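The Little Cake in the Middle of the Table
How a card, a plate and a bright board can turn a small dessert into an occasion

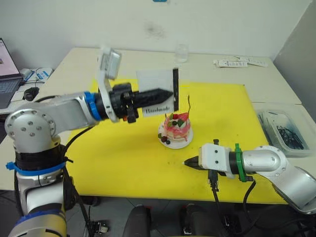 Start small and stay small

My grandmother believed that a cake ought to be big enough to apologize with. Hers came to the table on a platter that took two of us to carry, and there was always a good third of it left on the counter three days later, going dry under a dish towel while everyone walked past feeling guilty. I loved those cakes, and I still make one every August for the family reunion, but for the rest of the year I have gone over completely to the small cake, the kind that sits on one round white plate with room to spare.

A small cake is a pleasure to dress. Pink and white around the sides, some red and green and something dark on top, a few dark berry shapes tucked in at the base near the rim of the plate, a thin dark stick standing up out of the middle of it all, and you have more going on in the width of your hand than my grandmother managed on her whole platter (she was a plain vanilla woman, and proud of it). You can afford to be fussy, too. If you fuss over a sheet cake for forty people you'll be up until midnight, but a little one takes as long as a cup of coffee stays warm.

Give it a color to sit on

I learned this from Jacqueline Lacroix, who taught the Saturday table-setting class at Skastley when I first moved to town, back when it was a stationery shop in the front and one long room in the back. Jacqueline had no patience for tablecloths. She set her desserts on big flat boards, and the one she reached for most was yellow, and I mean properly yellow, like the inside of a school bus crayon box. On a pale table a white plate more or less disappears. Put a broad yellow board under it and suddenly everybody coming through the door looks at the cake first and at your laundry second.

I have tried the same trick since with dark green, with brick red and with a gray I regretted. Green is lovely in December. Red fights with anything pink. Yellow seems to get along with everyone, which is more than I can say for most of my relatives. You don't need anything special, just a sheet wide enough that there's a good margin showing all the way around the plate. If it only peeks out an inch or so it looks like a placemat that lost its way.

The card goes up last

Now for my favorite part! A homemade cake should have a card, even if you are only serving it to your sister. I like a plain white one, stood upright close to the plate, with a single word in black. "Handmade" is the one I come back to. It is modest and a little bit proud at the same time, and it does away with that long conversation about which bakery you went to. A black strip down one side gives the card a finished edge and keeps it from looking like something torn off a notepad.

Keep the lettering small and put it low, toward the bottom of the card, so there's plenty of clean white above it. I used to do the opposite. For years I wrote enormous swooping names and dates, and once a whole verse, and my guests would bend over with their reading glasses while the ice cream melted. One word does fine. Hold the card near the cake before you settle on its place, and try it a little behind the plate and then a little to the left of it, and walk to the other end of the room to look. From the doorway it will tell you a good deal that it won't tell you up close.

Let the rest of the table be a table

I have a weakness for magazines where the dessert sits alone in a white room, and I have never once lived in that room. My table has had bills on it, a half-built birdhouse, somebody's computer, paper strips left over from wrapping. When my niece turned sixteen we ate her cake at one end while the other end held a box of cords that none of us could identify, and it was one of the nicest evenings of the year. Push things to the sides, pour yourself something in a clear glass, and leave a good open stretch in the middle for the board. The yellow does the tidying for you.

Jacqueline retired to Plikovov a while back, and she still sends me cards. The last one was plain white, and she'd written "Soon" on it, down at the bottom, very small. I have it standing on the kitchen windowsill, and I've already bought the berries.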